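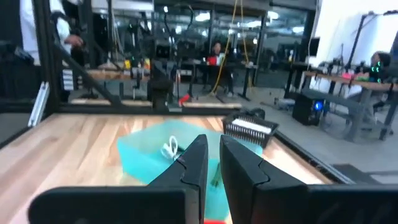
图1 腕部视角，夹爪前方的料箱里放着一卷白色线缆。

讲稿备注：夹爪在复位时自己张开的故障
Deltik 内部技术交流，周五下午场

第1页（标题页）
先问好。说明我的中文有时候比较慢，如果哪个词用得不准确，请大家直接打断我。今天讲的是 Pilline 项目里的一次故障。没有人受伤，但是有一只手离掉下来的东西很近，所以我们按照安全事件来处理。
提醒大家：问题可以随时问，最后也留了时间。

第2页（任务）
Pilline 的任务从外面看很简单。两台机械臂在一张桌子上工作，把日常物品在几个容器之间搬来搬去。物品的重量和形状差别很大，线缆、纸盒、杯子都有。
操作员有时候需要伸手到桌面上，把倒了的东西扶起来，或者把容器推回原位。按照规定，伸手之前必须先按保护停止。大家都这样做，出事那一天也是这样做的。
这一点要说慢一些：操作员没有违反规定。是规定本身少了一条。

第3页（经过）
第241次抓取。右臂夹着一个纸盒，停在料箱上方。左边的容器歪了，操作员按下保护停止，两台机械臂都停住，夹爪保持夹紧。到这里为止一切正常。
操作员扶好容器，按了复位。这个时候他看到容器又滑了一点，就再次伸手。夹爪在复位之后完全张开，纸盒掉下来，打在容器的边上，然后滚到桌面。
纸盒很轻。可是同一个星期，我们在同一个位置也夹过金属的工具。
（这里停一下，让大家看图。）

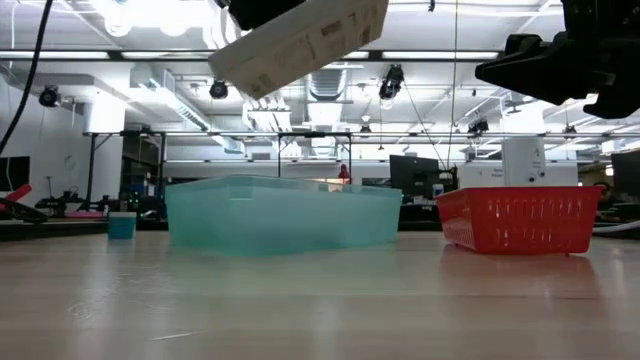 有人在第一次试讲的时候问我，既然停止以后夹爪还是夹紧的，为什么复位反而会松开，复位不是应该什么都不动吗？
我当时的回答不够好，现在重新回答。对机械臂来说，复位确实什么都不动，只是允许它再动。但是夹爪有自己的控制器。我们用的是 Plakia 夹爪，控制器经过我们自己的转接板供电。保护停止的时候，转接板切断了夹爪的供电，夹爪靠机械自锁保持住物品，这一部分设计是好的。复位的时候供电恢复，控制器重新启动，然后执行我们写的初始化程序。初始化的第一步就是走到全开位置，找零点。
请注意，这段初始化程序是我们写的，转接板也是我们做的。我不希望大家听完以后认为夹爪有缺陷。

第4页（日志）
放时间线。从按下复位到夹爪开始张开，中间是864毫秒。
解释这个数字为什么麻烦。如果夹爪马上张开，操作员会看到，会把手收回来。如果很久以后才张开，屏幕上的提示也已经出来了。可是864毫秒刚好够一个人按完按钮、再把手伸出去。
我把以前的日志也翻了一遍。同样的张开动作以前发生过2次，都是在夹爪里没有东西的时候，所以没有人注意到。其中一次在八月，我自己就坐在旁边，写的记录是“复位正常”。这句话我想照原样给大家看。

第5页（为什么测试没有发现）
我们有一份停止功能的测试表。表里检查了停止的距离、停止的时间、停止以后是否夹紧。关于复位只有一行：“复位后可继续运行”。
做这一行测试的时候，夹爪总是空的。空的夹爪张开，看起来像准备好了，测试的人就打勾。
另外，两台机械臂共用一个复位按钮。操作员想恢复左臂，右臂也一起恢复了，而他的眼睛在看左边。以前我们觉得一个按钮比较方便，风险评估里没有讨论过这件事。

第6页（修改）
第一，初始化不再自动执行。控制器上电以后只读取当前位置，如果夹爪没有全开，就认为里面可能有物品，保持不动，等待人确认。
第二，复位和“允许夹爪动作”分成两步，需要两个不同的按钮。复位以后，指示灯先闪2秒，这段时间里任何轴都不可以动。
第三，每台机械臂有单独的确认。右臂没有确认，就不能因为左臂恢复而恢复。
第四，测试表加了新的内容：夹着物品停止，夹着物品断电，夹着物品复位。物品要用轻的和重的各做一遍。塑料杯也要做，因为它会变形，位置读数和硬的物品不一样。

讲第一条的时候可能需要多解释。只读位置有一个弱点：如果物品很薄，读数和完全闭合几乎一样。所以我们把完全闭合也当作“可能有物品”。代价是空夹爪也常常要人确认，操作变慢。我们接受了这个代价。

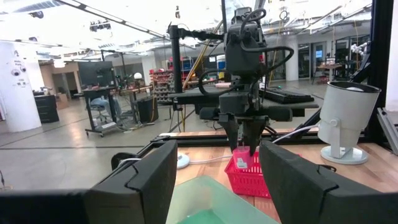 另一个组的意见写在评审记录里，我念一下原文：每次都要确认，人很快就会不看就按，你们只是把危险从程序里搬到了手指上。
我同意一半。习惯性按按钮的问题是真的，我们现在没有完整的办法。目前做的是把确认按钮移到桌子外侧，一只手按住的时候，另一只手很难够到容器上方。但是“很难”不等于“不可能”，身高比较高的人还是够得到。光幕的方案正在算安装尺寸，支架的立柱挡住了一部分位置，所以还没有决定。
如果有人继续追问，可以说：确认界面会显示夹爪的开口宽度，操作员至少需要看一眼数字。这个功能写完了，还没有在两台机械臂上同时测试。

第7页（还没有解决的）
交接物品的情况。一台机械臂的夹爪和另一台同时夹着一个东西，这时候停止再复位，先确认哪一边？现在的规定是不允许复位，必须由人托住物品，再手动松开。写起来很清楚，做起来很别扭，因为人的手又回到了夹爪下面。
整个柜子突然断电的情况。自锁能保持多长时间，我们只有常温下的数据。
旧的转接板还有几块在别的工作台上使用。如果你的工作台上有，请先不要在夹着物品的时候复位，会后找我登记编号。

第8页（问答时的备用内容）
问到为什么不让夹爪一直供电：考虑过。一直供电的话，停止以后软件还能让夹爪动作，要重新做安全评估。下一版电路板会讨论。
问到有没有录像：有，但是角度看不到操作员的手，只能看到纸盒落下。时间是用日志对齐的。
问到操作员后来怎么样：他继续在这个项目工作，第6页的第三条就是他提出来的。
时间不够的话，跳过第5页后半部分，第7页最后一段一定要讲。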